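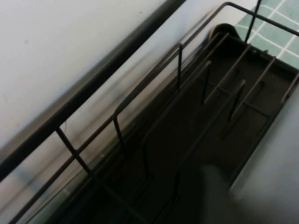

皿立て作業の教示、手で動かす派? 遠隔派?

1 nemui_servo
水切りかごに皿を立てるやつを教えてます。最初は腕を直接つかんで動かすダイレクトティーチングで82本録って、そのあと遠隔操作に変えました。個人的には遠隔のほうが断然いいです! 手で持つと自分の腕が手首カメラに入りまくるし、皿の縁をワイヤーの間に落とすときに力んじゃうんですよね…。みなさんどっちですか?

2 gomatofu
うちは手派。遠隔だと奥行きがわからなくて、かごの上のレールに皿をガンガン当てます(笑) Grilten使ってますけど、慣れるまで水曜まるまる潰れました。

3 nemui_servo
>>2
奥行きはほんとそれです。自分は手首カメラの映像を大きく出して、縁の重なりで距離を読んでます。お椀だとこんな見え方。 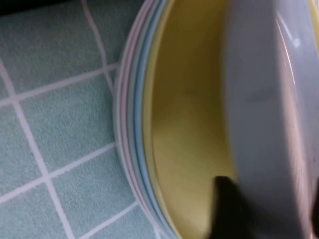
重ねたお椀、手首カメラから。黄色がいちばん内側

4 kabe_usu
きれいに見えてるけど、指がだいぶ画面を食ってますね。これで距離読めるのすごい。私は固定カメラのほうしか見ないです。

5 haguruma90
どっちの方式かより本数でしょ。Smadiで300本録ったら手でも遠隔でも差は出なかったよ。

6 gomatofu
>>5
それは置き場所を毎回そろえてたからでは? うちは皿の向きを変えたとたんに崩れました。

7 nemui_servo
自分も6さん寄りです。開始位置を変えずに本数だけ増やしても、同じ動きがうまくなるだけな気がして。なので今は一枚立てた状態から始めるパターンも混ぜてます。
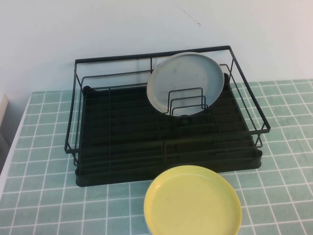
で、グレーが先に立ってると次の皿の入れ方が変わるんですよ。仕切りの横から滑らせるか、真上から下ろすかで毎回迷って、その迷いまで記録に残っちゃう(泣) 止まってる区間、みなさん切ってます?

8 haguruma90
切る。Ollusの書き出しで、動いてないところは全部落としてる。

9 kabe_usu
私は切らない派です。離す直前の「ちょい待ち」まで消えて、皿を放るみたいな動きになったことがあるので…。

10 nemui_servo
>>9
あー、それ怖いですね。真上から下ろすほうも一枚貼っときます。 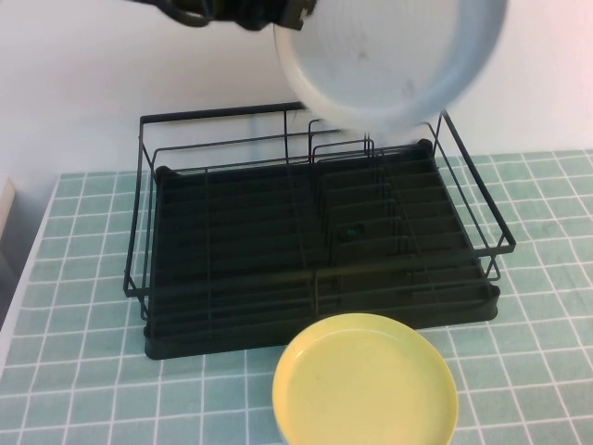

水色の皿、奥のレールの上あたり。手前の黄色は台に置いたまま

11 gomatofu
けっこう傾けて持つんですね。私ならもっと立ててから近づけるかな。手で教えると手首の角度は自然に決まるから、そこはやっぱり手が楽だと思う。

12 nemui_servo
角度は確かに負けます。遠隔だと手首だけ回すのがしんどい。でも戻す気はないです! とりあえず離す前の停止は残して録り直してみます。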